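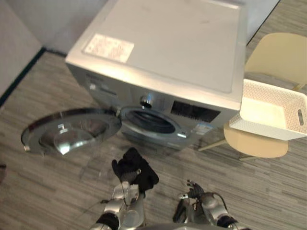

How long should I wait before washing a new wool sweater again after the first time?
Six wears is fine if you air it out overnight in between.

Posted by etville_knits
Six is too many for me. I commute by bus and mine needs it after three. Cold water, wool cycle, flat on a towel.

Posted by Yiran Yu
Depends on the yarn. I have a Mendes cardigan that is 80 percent wool and it goes in the machine every time. My all-wool one from Esora felted at the elbows on the same cycle, so that one gets the sink now.

Posted by pblock50
The machine is what felted it. Wool cycle or not, it still tumbles. I hand wash everything, 12 minutes in the basin, then roll it in a towel.

Posted by etville_knits
Disagree. Mine has been through the machine since July and the cuffs still fit. Spin speed matters more - keep it on the lowest setting.
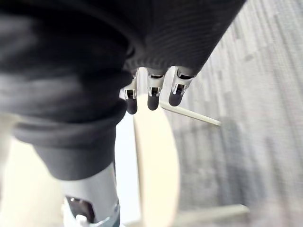 Vol. 6, No. 12
The Clirnent newsletter had a piece on this. It says to turn knits inside out and close the buttons first, and it leaves the choice of sink or machine to the care label.

Posted by pblock50
The care label on mine says dry clean only and I have ignored it for years, so I don't put much weight on labels.

Posted by Yiran Yu
I'd follow it for anything lined. Does anyone use a mesh bag for ribbed ones? Mine stretched at the hem.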